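PRUNDUVVILLE, 24th July

Cisen Pictures Revises Fan Production Terms for "Stoner" Science Fiction Series

Cisen Pictures, rights holder to the television series Stoner, today issued revised licensing terms for non-commercial fan films, audio dramas and printed fiction. The terms replace the interim guidelines published in April and apply to all works released after publication of this notice. Works already in circulation are unaffected.

Under the revised terms, a fan production may run to 70 minutes, in one part or several. The previous limit was 10 minutes per part. Productions with a total budget under $1000 need no registration. Productions above that amount must file a one-page notice with the licensing office before filming begins. No fee is charged for filing.

Character names, ship designs and the Stasiv alphabet may be used without individual clearance. Original soundtrack recordings and footage from broadcast episodes remain excluded. Each work must carry the standard disclaimer in its opening titles and in any online listing.
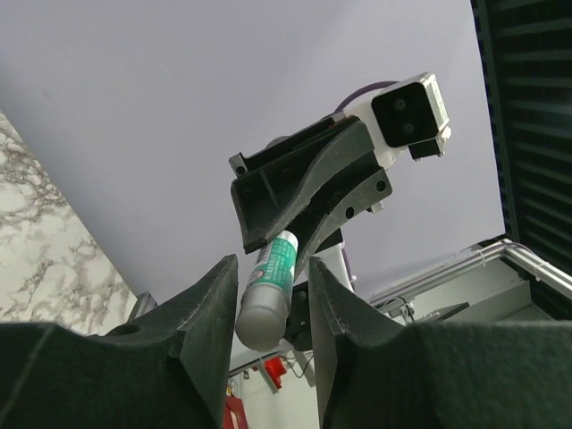 Evangelia Gavalas said the longer running time settled the main objection raised by fan filmmakers, but that the exclusion of broadcast footage would still force several groups to re-edit work in progress. She asked that the licensing office publish its decisions so that producers can plan around them.

The licensing office received some 700 written comments during the review period. The most frequent subjects were running time, crowdfunding and the use of former cast members. Crowdfunding is now permitted up to the stated budget of the production. Former cast and crew may take part if they are unpaid.

Disputes will be handled first by written notice, with 70 days allowed for correction. Legal action will not be started within that period except in cases of commercial sale.

The full terms and the filing form are available from the Cisen Pictures licensing office in Prunduvville.

Press contact: Hjalti Laxdal, Licensing
Filing inquiries: Noreen Doherty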